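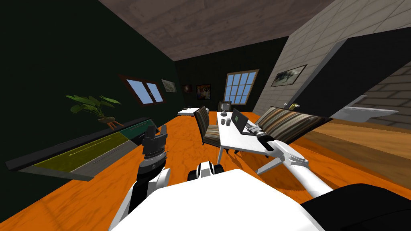
The Jiremura simulation group is the software half of the Flusterside robotics club. Members write control code for a two-armed robot and run it in rendered rooms before any of it is allowed near hardware. The project is called Tedik, after the task planner the group started with, and the name has outlived the planner. Most of the January work concerned reaching over furniture. In the room used for the desk exercise, the right gripper has to come in over a white desk beside an open laptop, with a sofa on the far side of the forearm, so the elbow has much less freedom than the hand. A path that looks fine at the gripper can still put the forearm through the sofa back. The left arm is held with its fingers pointing up and takes no part in the exercise.

The notes below belong to the same room and were written up by the group for members joining in the second half of the course.

Viewpoint
The view rides on the robot body and is strongly tilted. Do not level it in your own scripts. The exercise is scored in the robot's coordinates, and a leveled view hides mistakes in the transform between body and room. The floor should appear to climb toward the right.

Left arm
Hold position only. Several first submissions left the joint targets unset and the arm drifted toward the long counter during the run. Write the hold targets once at startup and leave them alone.

Right arm
The planner returns a list of joint positions with no timing. Timing is added in a second pass. Students who combined the two passes had trouble finding out which one was at fault, and we now ask for them as separate files.

Collision shapes
Desk and sofa are boxes. The laptop is two thin boxes, one for the base and one for the screen. The chair is a single box and is larger than the chair it stands for, which costs some reachable space on the left of the desk. Finer shapes were tried and slowed planning without changing the result of any run.

Clearance
The margin is set to 18 millimeters for the forearm and 9 for the gripper. The forearm value is larger on purpose. Alois Mösli ran the comparison and his table is in the project folder, including the settings that failed.

Surfaces
The orange floor and the striped upholstery are changed between batches in the vision exercise. Planning does not read color, so planning runs keep the default set. If your planner gives a different path after a texture change, check the random seed first.

Scoring
Each submission is run 100 times from slightly shifted starting poses. A run counts if the gripper reaches the target pose and no collision shape is touched on the way. Stopping short is recorded separately from contact. Submissions are limited to 2 per student per session, to keep the queue moving.

Log format
One line per time step: step number, joint positions, joint targets, smallest distance to any shape. Use the Gasser reader to plot it. The older reader drops the last line of the file and will report a clean run when contact happened at the final step.

Known problems
The reset call does not clear the velocity of the right wrist. Call it twice. Shadows are computed from the visible models and not from the collision boxes, so a shadow is no guide to where a box ends.

Related
Tedik: setting up the planner on a club machine
Desk exercise: submission rules
Gasser log reader, short manual
Flusterside robotics club: session notes, January

Last updated: January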